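Saturday, workshop notebook, sorting table

Came in at 10 to finish the boxes and of course ended up spending most of the morning on the stuff that goes in them. The boxes themselves are fine! I recut the yellow top with the small saw because the craft knife kept skating, and the edge came out ragged. Etornam says leave it. I want to run a strip of paper tape around the inside of the hole before anybody's sleeve catches on it, but that can wait until the glue on the others has had a proper night.

The toys are mostly the Amegashie donation, plus whatever was left in the Jusilham crate from the spring (I still think there's another bag of that somewhere under the stairs). Eino wanted all of it in one basket, mixed, soft with hard, and the cans and bottles thrown in on top of that. I'd have kept the recycling separate. We went back and forth on it for longer than it deserved and he won, mainly because he'd already tipped everything in by the time I got back with the coffee. 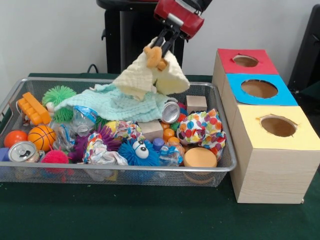
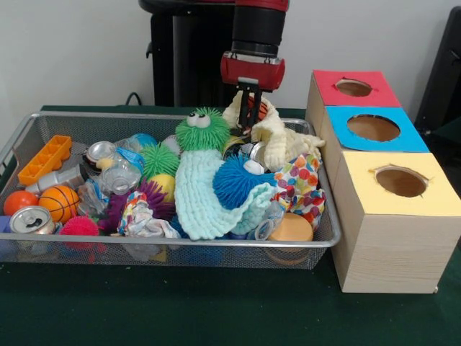
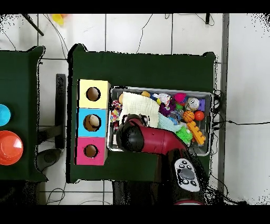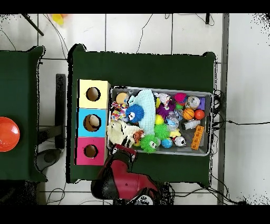 What bugs me is the fabric. Anything knitted spreads itself over the pile and then you can't find the small balls at all, and the spiky ones grab hold of the yarn so you pull up one thing and get two. I'd like to try folding the cloths into rough squares first and see if that helps. Eino thinks that's cheating. Maybe it is, but I'd like to know what happens before we argue about it again.

Hole sizes, for whoever cuts the next set: check against the miniature basketball before you cut, please, and don't go by the drawing. The drawing is from the Peltstead version and those boxes were a different shape altogether. I've penciled a note on it but the pencil is already rubbing off.

Cardboard: we have 7 flat sheets left on the rack, the good thick kind. The 400 gram colored paper is nearly gone, and the 700 gram board is too stiff to wrap around a corner without scoring it first (I tried, it cracked, I said some words). Jiten will sell us more of the 400 but only by the full pack. Etornam is going to ask if they'll split one. Shelf 505 is where the offcuts live now, not the blue bin, so if you're hunting for a scrap to patch a lid, look there first.

Also, the green cloth slides. It's fine while you're working straight down, and then you lean on the near side and the whole lot creeps toward you. I put a bit of drawer liner underneath at lunch and it's better, though the back corner still wanders. More liner, or clips. I vote clips, we have a whole jar of them by the sink.

To do:
tape inside the yellow hole
wash the knitted things, cold, in a mesh bag (the spiky ones can just go in soapy water)
go through the balls and take out any with splits
write the names of the colors on the backs of the boxes, we keep calling the third one red or pink depending on who's talking
find the other Jusilham bag

Left everything where it was at four and locked the side door. Eino has my tape measure.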